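Home | Docs | Set-up | Methods | Forum

Section 3: Running the doorway evaluation

Idrisa Koech, 10/1/24
3 comments

Covers the simulated doorway test only. If you want to train a policy from scratch, go to Section 5 first and come back. You need the Trirna package built and one trained checkpoint on disk. The stock one (Zollach) is fine for a first run.

What the test measures: can a navigation policy tell an open doorway from a closed one, and get through it without touching the door, using color images only. No depth, no map. The method compares two versions of the same policy, one trained with randomized wall and floor materials and one without. Everything else stays the same between them. Keep it that way or the comparison means nothing.

Before you start

- Close any other renderer windows. They fight over the GPU.
- Set the output folder somewhere with space. Image dumps get big quick.
- Check the config says split: heldout. The default is train, which has burned most of us at least once.

3.1 Load the rooms

1. Open a terminal in the Trirna root folder.
2. Run the scene loader with the heldout list. First load is slow, the materials get compiled.
3. Wait for "scenes ready" before doing anything else.
4. Open the viewer and step through a few start poses. Doors should be hinged, not floating. Handles on.
5. If a room comes up black, delete the cache folder and reload.

Note: the heldout list has 313 rooms. If the loader reports less than that, your download is incomplete. Don't run on a partial set and then put the numbers in a table next to ours.

Note: bare rooms are normal. We left furniture out of this split on purpose, so the policy can't use a chair or a table as a hint that there is a room behind the door. Strong wall colors are also normal.

3.2 Set the start pose

1. In the pose file, set mode to threshold. The agent starts near the doorway, facing in.
2. Set the seed to 3825. All our published runs use it.
3. Leave door_angle on sampled. A fixed angle makes the task much too easy - the policy just learns one swing and one steering correction.
4. Save, then reload the scene. The viewer does not pick up pose changes by itself.

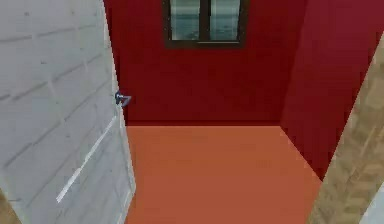 Caution: do not move the camera height after this point. The policy was trained at one height and falls apart at others. We lost most of a November to this, thinking the network was broken. It was a config line.

3.3 Run the episodes

1. Load the checkpoint trained without randomized materials. This is the baseline.
2. Start the batch with three repeats per room.
3. Let it finish. Pausing is ok, killing it is not, the log only gets written out at the end.
4. Swap in the randomized checkpoint, same seed, same repeats. Run again.
5. Copy both logs into one folder before you run the scoring script. It looks for a pair and gives a pretty unhelpful error if it finds one.

An episode counts as a pass if the agent's center crosses the threshold and no contact is logged with the door, the handle or either jamb. Brushing the jamb is a fail. Ambros Haslinger argued for a softer rule with partial credit and there's a flag for it (soft_contact), but leave it off for anything you plan to report.

3.4 Read the results

Open the summary file. Look at the contact rate first, then the pass rate. A policy that stands still forever has a lovely contact rate, so always report both.

What we saw: the baseline did well in pale rooms and badly in saturated ones. It often stopped short of the opening, or turned away from it. The randomized version closed most of that gap. It still clips the door edge when the door is only partly open, and we don't have a fix yet. More training didnt help. A wider field of view helped a little, but that changes the input size, so you'd need to retrain both versions.

Caution: these are simulator results. The Ralthorpe hardware port is a separate section and the contact rule there is different. Don't mix the two in one chart.

3.5 Common problems

Agent spins in place - wrong action scale. Check the checkpoint's own config, not the global one.

Door passes through the agent - physics step too long. Halve it and rerun.

Blocky edges on handles and window frames - image compression is on. Leave it on, the policies were trained with it.

Both logs identical - you ran the same checkpoint twice. Check the path, the file names are nearly the same.

Scores differ from ours on the same seed - usually driver version. Send Idrisa the log header and teh summary file, not the full image dump please.

Next: Section 4, Adding your own rooms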